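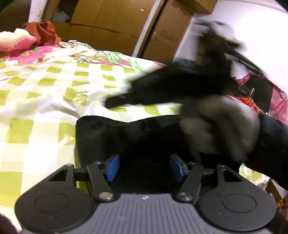

Tirta Purba
Instructor, Household Skills, Zallommont Adult Learning Center

Moving House Without Losing Your Mind
Session 4 handout: The bedroom, soft goods, and animals in the house

Bring this handout back for Session 5. The packing log on the last page of your course folder is the one we will use, so don't start a new one.

1. Where we are

Last session covered the kitchen and anything that breaks. Tonight is the opposite kind of room. Very little in a bedroom breaks, and people treat it as the easy room and leave it for the last evening. Then they are up at 2 a.m. putting loose socks in trash bags.

The bedroom has three problems of its own. You need most of it until the morning you leave. Fabric takes up far more space than you expect. And the bed, which is the only big flat surface you have, is also where you sleep and where the cat thinks it lives.

Review from Session 3, for those who missed it: label two sides and never the top. Write the room it is going to, then the contents. Tape the bottom seam with three strips and run one strip across each end.

2. The bed as a work table

Nearly everyone packs a bedroom from the bed. It is at a good height and you can spread things out. I have no objection to it, but it needs some rules or it turns into a second floor.

Rule one: one kind of thing on the bed at a time. The bed at the top of this handout has a crumpled red-brown garment up by the pink fleece, a small heap of pale fabric, a wire hanger and something black and soft in the middle. Each of those would go in a different place. Anyone sorting there has to make four decisions standing in one spot, and most people make one and wander off.

Rule two: clear it every 15 minutes. Set the timer on your phone. When it rings, whatever is on the bed goes into a box, into the donation bag, or back in the closet. You are allowed to put things back in the closet.

Rule three: put an old sheet over the bedding before you begin. A patterned sheet makes small items hard to find. Checks and flowers are both bad for this. A plain sheet in one color is best, and it can be gathered up by the corners if you have to stop in a hurry.

Rule four: no boxes on the mattress. They pick up dust from wherever they were stored and the bottom edges snag.

3. Where to put the boxes

Against a wall, as close to the bed as you can get them and still walk. If the boxes are stacked behind the bed, as they are in the photo, be sure you can reach them from the side. Leaning across a mattress with a heavy box is the most common way students in this class have hurt their backs. I keep an informal list, and that one is at the top.

Large on the bottom, small on top. You know this already. What gets forgotten is that a box you are still filling must be on top or by itself. In a stack, the closed ones go underneath.

A half-open box should be finished or emptied by the end of the day. If you can see something in it and can't remember why you packed it there, take it out.

Reused boxes are fine for clothes and bedding. Check the flaps and the seams. A crease across a flap does no harm. A crease down a corner means the box will fold under weight, so use that one for pillows and put it last on the pile. Do not use a creased box for books or shoes.

Weight limits for this course:
Small box: 50 pounds at the very most, and less if you are the one carrying it
Medium box: 65 pounds is what is printed on the bottom of many of them. Ignore it. If you can't lift it from the floor to your waist without holding your breath, take something out.
Large box: bedding, pillows, coats, stuffed toys, nothing else

4. Sorting clothes

Four piles, and you should name them out loud when you start. Going now, wearing this week, washing, leaving.

Going now is everything out of season. In a November move that means swimsuits, shorts, sandals and most of the short sleeves. It should be packed two weeks ahead.

Wearing this week goes in one suitcase. Not a box. Live out of the suitcase from the moment you fill it and you will have had some practice by moving day.

Washing is the pile that causes trouble. Never pack anything damp, and don't pack it dirty either if you can help it. If the washer is already disconnected, tie the dirty things in a pillowcase, write WASH on a piece of tape and load it last.

Leaving means donation or trash. Take it out of the house the same day. In Fostham the drop-off behind the library takes clothing until 6 p.m. and does not take hangers.

5. Hangers

Wire hangers get their own section because of how many questions I had last term.

Keep or don't keep, but decide once for the whole closet. A mixed batch of wire, plastic and wood will tangle in any box you put it in. If you keep the wire ones, stack them facing the same way, ten or so to a bundle, and fasten the bundle at the neck and at one lower corner. The hooks go toward the middle of the box. Wrap the bundle in a T-shirt if it is going in with anything knitted.

A hanger left lying on the bed will end up under you or under the cat. Hang it on the doorknob.

For clothes that stay on hangers, a wardrobe box is convenient and expensive. Tollon, the moving company that came to speak to the November group, rents them out by the day, and the price sheet is in your folder. The cheap method is a large garbage bag pulled up from the hem, with the drawstring tied at the hooks. That works for a trip across town. I wouldn't do it for anything going into storage.

6. Fleece, blankets, and pillows

Fleece and anything with a fluffy trim should be shaken outside, folded with the trim to the inside, and put in a clean bag before it goes in the box. The trim picks up every crumb of cardboard. Use a clear bag so you can see what it is.

Do not vacuum-pack down or wool for longer than the move itself. Polyester fleece can stay compressed for longer without much harm.

Use pillows to fill the top third of a box that is too heavy to fill with anything else.

Sheets: keep each set inside one of its own pillowcases. The set you are sleeping on comes off the bed on the last morning and goes straight into the first-night bag.

7. Soft bags

Empty bags and pouches are storage, so use them. Dark ones are the most often lost. A black pouch beside a pile of dark clothes looks like more dark clothes, and it gets rolled up in a coat and is found in March. Put a strip of light masking tape on every black bag in the house before you begin, and write on the tape.

Check every pocket. Last year one student found a passport in a bag that was already on the donation pile.

8. The cat

About half of every class has one, so it goes in the main handout now.

A cat will walk over whatever you have just put down. It will go fast, and usually straight across the thing you are about to pick up. The black cat in the photo is a blur for this reason, and it is a fair picture of what you will be working with. A dark cat next to dark fabric is also hard to see, and that matters once you start closing boxes and zipping bags.

What to do in the weeks before:
Leave two or three empty boxes out, open, in the room where the cat sleeps.
Keep feeding times the same.
Bring the carrier out and leave it open with a used towel in it.
Pack the cat's favorite room last. For most of them that is the bedroom.

What to do while packing:
Know where the cat is before you tape a box. Look at it. Don't go by where it was.
Press down on anything soft with your open hand before you zip it.
Keep tape, twist ties, string and rubber bands in a lidded container. Cats swallow them.
Close drawers and the lids of suitcases when you leave the room.
Do the taping in another room if the sound bothers it.

On moving day, put the cat in the bathroom with water, litter, and the carrier, and tape a sign on the door at eye level. Tell the movers in person as well. Doors get propped open and a sign is easy to miss behind a mattress.

At the new place it gets one room first. Put an unwashed blanket from the old bed in there. If you have a pink fleece that the cat has slept on for years, do not wash it that week.

9. How much is there? A worked example

The Kwok apartment is the case we have been following since Session 1. Two bedrooms, one closet each, a hall cupboard. The movers' survey put the whole load at 1,103 cubic feet. Find the bedroom lines in the survey sheet and add them up on your own before we go over it in class. Pay attention to the line for bedding, which most of you will guess too low.

Then do the same for your own bedroom. Measure the boxes, not the furniture. Furniture is Session 6.

10. To do before Session 5

Empty one drawer and pack it or put it back.
Count your hangers by type and write the numbers in the log.
Tape and label all the dark bags.
Collect boxes. The grocery store on Mill Street puts them out after 8 p.m.
If you have a cat or a dog, put the carrier out tonight.

Please bring one pillowcase and one set of sheets that fits a double bed. We will practice folding fitted sheets, and there are never enough to go around.

Questions between sessions can be left in the Household Skills box at the front desk in Zallommont. I pick them up before class.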